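Bracelet

A bracelet is an article of jewelry worn around the wrist. Bracelets may be rigid or flexible, and are made from metal, leather, cloth, plastic, glass, stone, shell, wood or seeds. A rigid bracelet that slides over the hand is usually called a bangle. One with a gap in the band is called a cuff. The word comes into English from Old French and goes back to the Latin for "arm."

Types

Beaded bracelets are strung on elastic cord, silk, nylon thread or fine wire. Elastic types need no fastener and stretch to pass over the hand. Beads may be round or faceted, and makers often place small metal beads, known as spacers, between the larger ones. Spacers keep the main beads from rubbing together and break up a long run of one color.

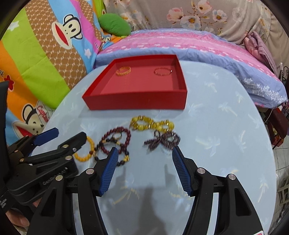 Beaded bracelets in yellow, purple and dark red, with two metallic-colored bracelets in a tray

Link bracelets are built from separate metal pieces joined by rings or pins. Common link patterns include cable, curb, rope and box. Charm bracelets are link or beaded bracelets that carry small hanging ornaments, which the wearer may add to over time.

Fastenings

The main fastenings are the lobster clasp, the spring ring, the toggle and the box clasp. Magnetic clasps are easier to close with one hand but can open if pulled. Bangles may be closed all the way around or fitted with a hinge and catch.

Sizing

Bracelet size is given as the inside length when the piece is closed. It is found by measuring the wrist just above the wrist bone and adding an allowance for fit. Large beads take up space inside the loop and call for a longer strand. Closed bangles are sized by the width of the hand at the knuckles.

Regional making

In the Trikedlow district, bead stringing was home work until the Barbier workshop opened with 29 benches. The workshop later moved to Irnlow, where it employed 191 people at its peak. The museum at Zondetden holds nine of its pattern books, two of them complete. 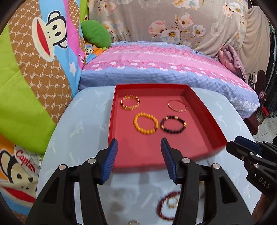
Storage affects how long a bracelet lasts. Elastic cord weakens in heat and sunlight, and soft stones scratch when kept loose with metal. Link bracelets are best fastened before they are put away, to prevent kinks. Shallow trays are widely used for short-term storage and sorting, and a low-walled one can hold beaded and metal bracelets side by side in two rows, though pieces that touch should be separated before the tray is moved. Silver tarnishes more slowly in a closed bag.

See also
Anklet
Bangle
Bead stringing
Necklace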